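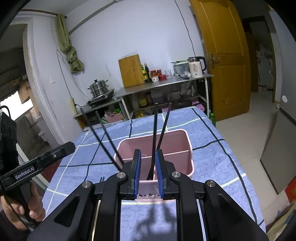 Teaching chopstick sorting with hand-held grippers

Project report, Group 4
Rhodri Prothero, Shewit Sisay, Ayana Woldemariam
Supervisor: Evaristo Caputo

1. Task

We chose putting chopsticks into a utensil caddy as our task. It is easy to explain and hard to do with two fingers. A chopstick is thin, it rolls, and once it is held it has to be turned upright before it will go into a compartment. The task was shown by a person holding a gripper in each hand, with a camera on the gripper recording each attempt. No robot arm was used at this stage.

We worked in a home kitchen on a table with a blue plaid cloth. The pink caddy has one wide compartment at the back and a divided section at the front. We left the rest of the kitchen as it was, including the kettle and the cooktop.

2. Collecting the demonstrations

We recorded 2100 demonstrations in April. Ayana and Shewit did most of them, and Rhodri checked the files each evening. A demonstration started with both grippers open and ended when the operator let go of the last chopstick and backed away.

The first 600 were done without any rule about where to grip. When we looked through them we found that Ayana held the chopsticks near the middle and Shewit held them near the thick end. Both worked, but the middle grip often made the lower end swing into the wall of the caddy. After that we agreed to grip above the middle and to tilt the chopstick before moving over the caddy.

We also slowed down. A person can correct a bad grip very quickly, and in the early recordings the correction was over in a few images.

3. Cleaning the data

We removed attempts where a chopstick left the table, where the jaws closed on nothing, or where the tracking jumped. That left 1626 demonstrations for training. The plaid lines on the cloth helped the tracking. Most of the jumps came when the gripper was very close to the caddy and the pink plastic filled the view.

4. Problems

Dark chopsticks were hard to make out against the dark lines of the cloth. Our labeling script, Nillow, missed several of them, and Rhodri marked those by hand. Wrist fatigue was also a problem after an hour, so we changed operators every 30 minutes.

5. Next steps

We will train on the cleaned set and run it on the two-arm bench in the Serra lab. Settimio Sartori has offered to help us mount the grippers there.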